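From: Corina Oberholzer
To: Linen & Laundry list
Date: Tue 11 October
Subject: Re: [linen] plush blankets – fold or roll?

On the plush question, someone wrote:

> We've got three of those fuzzy kids' blankets now and they take
> up a whole shelf in the hall cupboard. I fold them in quarters and
> they slide off each other. Does anyone roll theirs? Also, has
> anyone found a wash that doesn't make the pile go all clumpy?

Roller here, fully converted! I folded for years and had the same avalanche every time I opened the door. With the fuzzy ones I lay them out flat first, printed side up, and smooth the pile with my hands so there's no big crease baked in, then fold in thirds lengthways and roll from the short end. Snug, but don't strangle it.

The teal one with the stars is the favourite colour in our house (you'd think there was no other blanket in the cupboard) so it gets washed far more than the rest. Cold, gentle cycle, half the usual detergent, and no softener at all – I'm convinced softener is what does the clumping. I had it on 300 spins for a while but went back up because it took two days to dry on the verandah.
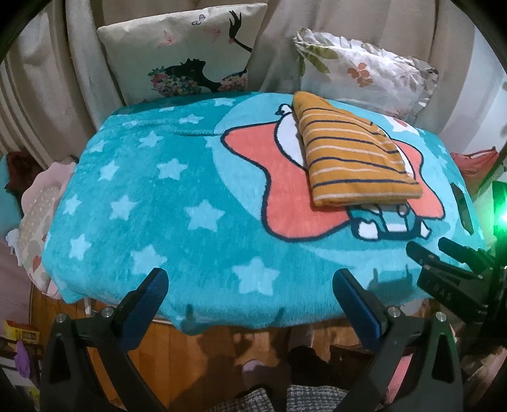 The thinner stuff is another matter. Anything striped and flat I still fold, long and narrow, and then I stand it on its edge in the drawer so I can see what I've got. Mustard and navy hides a multitude of sins, by the way, if you're buying for kids. Pillows I've given up on. They live on the bed.

As for storage, I've been using the Larik tubs, the low ones with the clip lids. A rolled throw goes in each end and the pillowcases down the middle. My sister swears by the Furnell bags, but I find the zips go by the second winter. Has anybody tried the Brornis ones? I keep seeing them and can't tell from the listing whether they're stiff or floppy.

One more for whoever wrote in last week about lint – a damp rubber glove, wiped in one direction. Takes me 10 minutes for a single-bed size and I do it outside so the fluff can go where it likes.

Cheers,
Corina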